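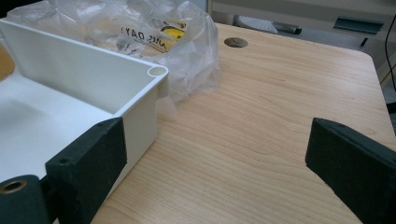
Pillorura, August

4 min read

Hello again from the bench! You asked for a shorter update this time, so I'll stick to the bin-and-bag task and save the budget lines for the spreadsheet.

The question we promised to look at was whether a policy trained on hand-held gripper demos gets better when we change the starting layout more, or when we just collect more demos of the same layout. We now have 2,000 demos in the Sukama set, all on the wood table with the white bin and the crinkly clear bag. Clear film is still the nasty part. It throws highlights all over the close-up view, and our first depth filter treated half of them as holes (my fault, I set the threshold on cardboard).

So, the result. With fixed layouts, the Lis policy finished 50 percent of its test runs. With shuffled layouts and the same number of demos, it got to 67 percent. I'm pretty pleased with that! Most of the remaining failures are grasps that start too early, before the fingers are square to the object.
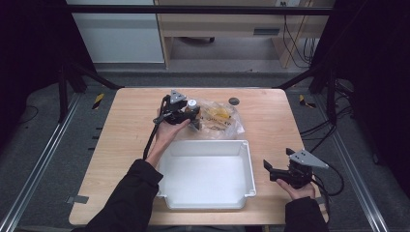 Sukama annex, 29th December

Adding to the August note, now that the two-handed work is going. One hand works at the back of the table with the small white-capped bottle while the other has its gripper open near the front corner, and both streams have to line up in time. They didn't at first. We were 5 video frames off between left and right, which took me most of a week to track down - a buffer setting in Uma, our recording software. Fixed now, and the older two-handed demos have been re-aligned.

Still open: the overhead view loses small objects behind the gripper plates, so I'd like to try weighting the close-up views more. I'd also like to move the cable runs before the next round, if you're okay with me using the leftover hardware money for that. Let me know by email and I'll put the order in.

We use cookies to remember your settings. Accept / Manage

Related updates
Lis policy: first training runs
Shuffling layouts without losing your mind
Uma recorder: release notes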